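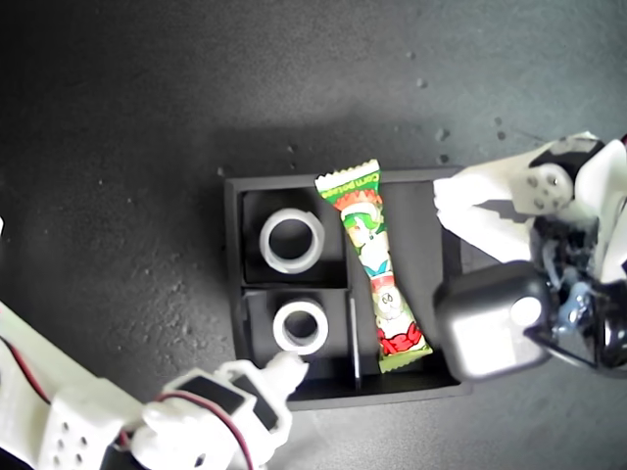
Both hands at the sorting tray, left finger on the lower ring

Hi all,

Thanks for the nudge, Hazem. I've had two more evenings with the rig and I think I know what our fault is, and it's a beauty! Your message first so that newer list members can follow along.

Hazem Hamdy wrote:
> I ran the ring-and-wrapper task at Estmont again and got the
> same thing you reported in May. The left hand goes down to a
> ring, touches it, and then just keeps leaning. No error, no
> timeout. The tray slid until it met the other hand and I had
> to hit the stop button. Is this the Singhal driver again, or
> is it the finger? I'd rather not swap the finger wiring if I
> don't have to, it took me most of an afternoon last time.
> Also, what contact limit are you running? Mine is whatever
> came with the config.

Short answer: leave the finger wiring alone for now, and please don't run both hands together until you've checked the setting I get to further down.

Long answer. I started out blaming the driver too, as I did the last time something went odd, and I lost the first evening to it. I rolled back to the old Singhal build, ran the same task, and the left hand leaned just as happily. So I went forward again and logged the contact reading from the left finger while pressing on it with my thumb. Light press, reading goes up. Harder press, reading goes up some more. Then at 900 it stops dead. I leaned on that poor finger as hard as I dared and it sat at 900 the whole time, perfectly flat.

Guess what the contact limit in the shared config is? It's 1,000. The hand was waiting for a number the sensor can't reach. I laughed out loud when I saw it, then I felt a bit ill thinking about how many times I'd had my own fingers in that tray.

I went digging through the old commits, and the limit came in with the Omon profile, which was written for the previous fingertips. Those read higher. When we changed over, somebody (it was me) copied the profile across and changed the name at the top. Sorry, everybody.

The rings are what made it show up. They're hard plastic and they don't give, so if the finger comes down on the edge of one there's nowhere for the force to go except sideways into the tray. The corn potage wrapper is much kinder, and I'd done nearly all my earlier testing on that side of the tray with the right hand. I'd been feeling quite pleased with those results, too.

What I've changed at Vorkthorpe so far:

The contact limit on the left hand is down from 1,000. I'm still trying values, so please don't copy mine yet. Too low and it backs off as soon as it brushes a divider, which is funny to watch but not much use for sorting.

If the reading stays flat for 10 control cycles while the hand is still being told to move down, both hands now stop and hold. I used to stop only the hand with the problem. That was a mistake, given how close together they work, and your tray sliding into the other one is exactly the case I'd missed.

The software refuses to start if the limit is higher than the largest value seen in the press check. You have to do the press check every time you power up now. It's a bit of a pain, I know, but it's quick.

With those in, I did 21 runs on the rings with my hand on the stop button and it tripped properly on every bad approach. I'm not calling it fixed. I haven't tried it with the tray clamped down, where the force would go back into the finger instead, and I'm not keen to until I have a spare fingertip printed in the other colour so I can tell them apart.

Hazem, could you do the thumb test on yours and post where it flattens out? If you get a different ceiling from mine, then the limit has to be set per hand and the shared config shouldn't carry one at all. I'd love to see a plot if you can manage it. And anybody else who has the Omon profile on a newer finger, please check before you power up next, even if it's been behaving.

The patch is on the usual branch. The comments are rough and I've spelled "threshold" at least two ways.

Cheers from Vorkthorpe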